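Care of Woven Baskets and Pale Surfaces
Surska Residence, Household Guidance, Sheet 4

Residents are asked to read this sheet before using the shared kitchen and dining room. It was revised in April by Bit-na Hong of the Household Office and replaces the sheet kept in the Kettler wing.

Baskets

Wicker baskets may be used for whole fruit, wrapped bread and folded napkins. They should not hold washed fruit that is still dripping, nor anything cut. Once a week each basket is to be emptied completely and held upside down over the sink, then tapped firmly on the base. Crumbs collect in the corners and under the braid of the rim, and a dry pastry brush will reach both.

Brush along the strands, never across them. Where the floor of the basket is closely woven, a vacuum cleaner on its lowest setting may be used with the soft brush fitted. The more open weave of the walls should be done by hand.

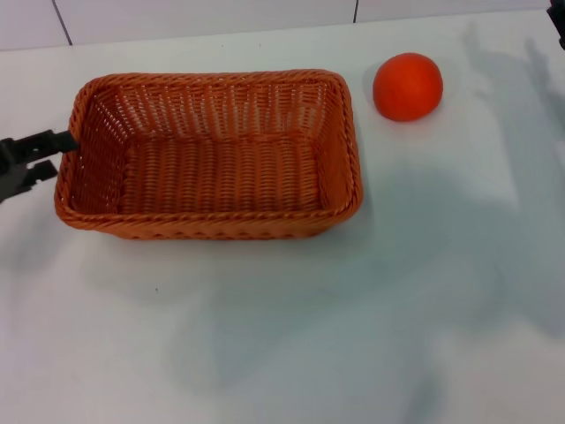 An empty wicker basket on a white tabletop, with an orange ball to its right.

If brushing is not sufficient, wipe the basket with a cloth wrung out in lukewarm water and a drop of mild soap. Baskets must not be soaked. Leave them to dry on a rack, away from radiators, and return them to the table only when the underside is dry to the touch. A damp basket may leave a brown ring on a white surface, and such rings are difficult to remove.

Loose ends of cane should be trimmed with small scissors. Please do not pull them. Baskets with a broken rim are to be handed in at the Ekier desk, where replacements are kept.

Pale surfaces

White and light grey surfaces show every mark. Wipe them after each meal with a soft cloth and clean water, working towards one edge, and dry them at once. Scouring powder and the green side of the sponge are not permitted.

Before treating a dark line, establish what it is. Draw a fingertip lightly over it. A hair or thread will move and may be lifted with a dry cloth. A pencil or ink mark will feel flat, and should be tried first with a white eraser. A seam or scratch can be felt as a slight edge and should be left alone.
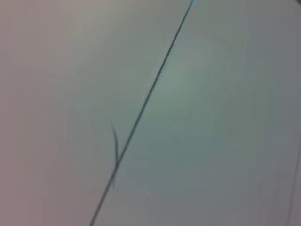

Thin dark marks on a pale surface, seen at close range.

Scratches longer than a hand should be reported to the Household Office on extension 329. Flivum cloths are available from the linen cupboard until 8 in the evening; used cloths go in the lidded bin beside it.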